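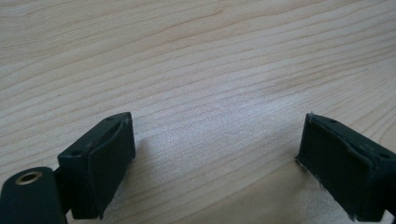

## Handout 4: Reading a table surface before you clean it

Intan Sembiring, Interiors Care, 08/12/2018

Most advice on wooden tables is written by people selling something for wooden tables. Keep that in mind while you read the product sheets for Presbridge and Fedura in your packet. Both promise to "feed" the wood. Ask what the wood is eating.

Start with your eyes, and start before you open a bottle.

- **Grain.** On our table the fine lines run close together in one part and open into wide, rippling bands in another. Follow the lines when you wipe. I doubt it changes much on a sealed top, but it costs you nothing.
- **Glare.** A whitish patch may be plain reflection. Move your head. If the patch moves too, leave it alone. I have watched students scrub at a light bulb.
- **Dull spots.** The paler, matte area looks scuffed. That is as far as a look will take you. Heat, an old spill, somebody's elbow - all of these are guesses until you test.

### The polish question

The Cidine leaflet says a scuff "disappears" with one coat. In the March session we tried it on a scrap board, and the mark came back once the shine wore off. One board proves very little, and the leaflet offers no test at all.

Order of work:

1. Dry cloth.
2. Damp cloth, then dry again.
3. Stop and look from a low angle.
4. Try any product underneath first, where a mistake won't show. 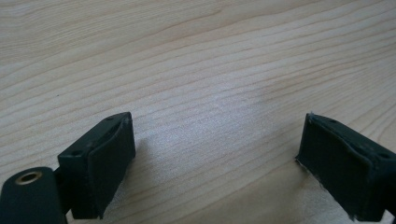
*Fig. 2. Pale wooden tabletop, practice table.*

For next time, pick one claim from any of the sheets and write down what you would need to see before you believed it. Half a page. "It smelled nice" will not be accepted as evidence.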